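Home | Journal | Trains | Packing | About
Last updated: December

The Slow Sleeper, part four
Posted in December, by the one in the lower bunk

6:40 a.m., somewhere past Grundirard

Woken by a small silver bell. The brochure calls this "a gentle chime to greet the dawn." The attendant rang it directly outside my door, paused, and then rang it again in case the dawn had missed it.

I had been asleep for maybe an hour and a half. The Zundetti is a beautiful train, and I will say so to anyone, but it goes over points like a piano going down a staircase. There is a brass rail on the bunk that I took for decoration on the first night. On the second night I understood the rail. Last night I slept with one arm through it, like a commuter.

Breakfast is served in two sittings and I've been put in the second, which means the first sitting has had all the apricot pastries. The second sitting gets the plain ones and a great deal of sympathy. I asked if it was possible to change. The dining car manager consulted a leather book for a long time, turned several pages, and told me no in a voice so kind that I thanked him.

Eggs good. Coffee arrives in a pot shaped like a swan and pours like one too, meaning mostly sideways. The tablecloths are changed after every meal and I feel personally responsible.

10:15 a.m.

Off-train excursion to the old salt baths. We were met on the platform by a brass band and given marigold garlands, then marched to a bus, still wearing the garlands, past a line of people waiting for the ordinary train to work. They looked at us the way you'd look at us.

The baths themselves are lovely. Green tile, high windows, an echo that makes everyone whisper. The guide had a good deal to say about a duke who came every spring for his knees. I would have liked another half hour with nothing to listen to, just sitting on the warm step, but the itinerary gives the baths 24 minutes and then there's a shop. The shop gets longer. I bought a bag of salt. I now own a bag of salt, on a train, with eight days of travel ahead of me and one shelf.

Feet sore. The itinerary recommended "smart but comfortable footwear" and I managed the first word.

1:30 p.m.

Lunch was six courses. I don't know who asked for six. I was full at the soup, and by the fish I was moving things around the plate to suggest progress. Across the aisle a couple from the forward carriage ate every bite, then asked for the cheese to be brought back. I admired them very much.

The scenery is at its best between courses four and five, when the line comes down along the lake and the whole left side of the train goes quiet. Of course I was seated on the right. I had a long look at a rock cutting, a signal box, and then some more of the cutting. A waiter saw my face and lowered the blind a little, I suppose out of tact.

Afternoon nap, unplanned, in the observation car, in front of everybody. Woke with the pattern of the armchair on my cheek. The observation car has very good armchairs.

5 p.m.

"High tea with a local storyteller." The storyteller had lost his voice, so the train manager read the story out for him while he did the gestures. They weren't always in the same part of the story. The audience was told a miller was asleep while the storyteller drew a sword. I enjoyed it more than the duke.

Also learned at tea that the Lombardi suite, at the far end of the train, has a bathtub. A full one, with feet. I have a basin that folds out of the wall and folds back in when we brake. I've decided I wouldn't want a bathtub at that speed. I've been deciding it all evening.

Wrote two postcards and have no stamps.

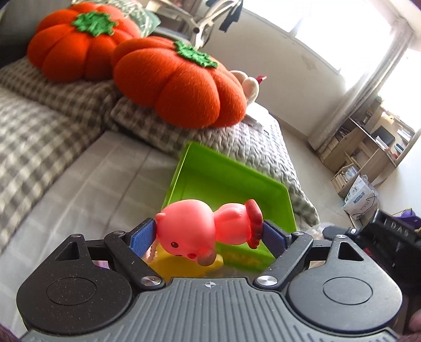

Jostness, December

In at last, and late, and nobody on board minded except me, who had been standing in the corridor with my coat on since the tunnel. Formal dinner tonight at the station hotel, "jackets preferred." Mine has been hanging behind the cabin door for three days and has taken on the shape of the hook.

Jostness is smaller than the map makes it look. One main street, a church with a crooked weathervane, a square where they're putting up the winter market. It was snowing in a half-hearted sort of way. I skipped the welcome drink and walked down to the harbor by myself, no garland, no guide, and stood there watching a man hose down a fish crate. Nobody gave me a hot towel afterward. I found I was waiting for one.

Dinner was long and there was a speech. The food was plainer than on the train and I ate all of it, which surprised me after lunch. Dark bread, smoked trout, a potato thing I must ask about. The pudding was set on fire at the table, and the second sitting got it at the same time as the first.

Back on board by ten. My bunk has been turned down and there is a chocolate on the pillow, along with a card setting out tomorrow: bell at six, monastery, shop. The engine is humming and we haven't moved yet. I've put the bag of salt in my left shoe, where it won't slide around, and I have my arm through the rail already.

Must find stamps.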